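**Retour sur la journée portes ouvertes de l'atelier Jarnel**

20 septembre 2023

L'atelier Jarnel a ouvert ses portes aux adhérents et aux voisins du site de Daza. Les inscriptions, lancées en août, s'étaient arrêtées à 114 et nous avons dû former des groupes pour que tout le monde puisse voir les démonstrations de près. Chaque passage durait 55 minutes, avec d'abord une présentation du parc de machines, puis la partie pratique.

Le premier poste était celui du convoyage, tenu par l'équipe de Trutel. On y voyait une ligne courte, avec un bras de tri et une balance. La ligne s'est arrêtée à deux reprises dans la matinée pour un capteur mal réglé, ce qui a permis de montrer la procédure de remise en route et l'écran de défauts. Plusieurs visiteurs ont demandé le prix d'une installation de ce genre ; Trutel enverra une fiche à ceux qui ont laissé leur adresse.

Le deuxième poste, celui du projet Wototora, a retenu le plus de monde. Le projet porte sur la manipulation d'objets courants par un robot à deux bras, et sur les échanges entre ce robot et une personne placée de l'autre côté de la table. Les objets viennent du commerce : tube de dentifrice, correcteurs à ruban sous blister, bloc de notes adhésives, bocal de friandises. L'équipe tient à des formes et à des emballages variés, car un tube souple ne se saisit pas comme une boîte en carton, et les plastiques transparents compliquent la reconnaissance par caméra.
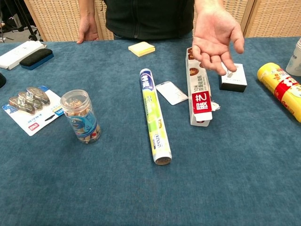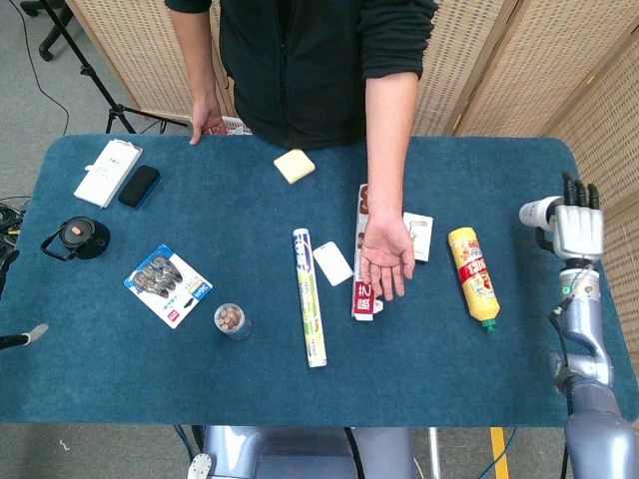

*Poste Wototora : les objets sur la table et la main tendue, paume vers le haut, vue sous deux angles.*

Les questions ont surtout porté sur la main tendue. Le geste est facile à comprendre pour nous, mais le robot doit repérer la paume, estimer sa hauteur et choisir une trajectoire qui ne passe pas trop près du bras. L'équipe a expliqué que la disposition des objets change d'un essai à l'autre et que le catalogue en compte 33 pour le moment. D'autres seront ajoutés cet hiver, dont des articles de cuisine.

On nous a aussi demandé si le système pouvait servir à l'aide à domicile. La réponse de l'équipe est prudente : les travaux restent en atelier et aucun essai chez des particuliers n'est prévu dans la phase actuelle.

Quelques remarques pratiques relevées dans les fiches de visite :

- le fléchage depuis le parking était insuffisant, il sera refait ;
- au poste Wototora, les personnes placées au dernier rang voyaient mal la table ;
- le bruit du compresseur gênait la présentation du convoyage.

Le support de présentation est disponible à l'accueil de l'atelier, en version papier. Pour recevoir la version numérique, il suffit de répondre à cette lettre en indiquant « Daza » dans l'objet. Une nouvelle visite est à l'étude pour les groupes scolaires ; les établissements intéressés peuvent déjà se signaler.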